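Encontro Tuvau de Escrita Escolar

O Encontro Tuvau de Escrita Escolar é um evento de formação contínua para professores do ensino básico e secundário, dedicado ao ensino da escrita através da história oral. É organizado pela associação Plitard e tem periodicidade anual, realizando-se sempre em setembro.

História

O encontro foi proposto por Percy Huamán, professor de língua materna, que usava com os alunos entrevistas a familiares como ponto de partida para textos narrativos. A associação aprovou o projeto em 11 de março de 2019 e a primeira edição decorreu nesse mesmo ano, com 57 inscritos e 14 oficinas. As edições seguintes passaram a incluir sessões para bibliotecários escolares.

Programa

Cada edição abre com uma conferência, seguida de oficinas de noventa minutos. Os temas mais frequentes são a transcrição de entrevistas, a passagem do registo oral ao escrito, a revisão entre pares e a avaliação por portefólio. Os participantes escrevem durante as oficinas e leem os textos em grupos de quatro ou cinco pessoas. A frequência completa dá direito a um certificado.

A coordenação pedagógica cabe a Eliécer Ticona, autor do guia de atividades distribuído aos inscritos.

Publicações

Os trabalhos dos alunos são reunidos nos Cadernos Voma, publicados em papel e em linha. 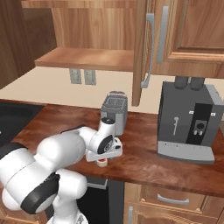
O primeiro volume teve uma tiragem de 4,000 exemplares, enviados a escolas e bibliotecas. O arquivo digital, designado Fundo Okoth, contém 2,208 textos e pode ser consultado por ano de escolaridade, tema ou localidade. Os textos são publicados com autorização dos encarregados de educação e identificados apenas pelo nome próprio do aluno.

Ver também

Escrita criativa
História oral
Formação contínua de professores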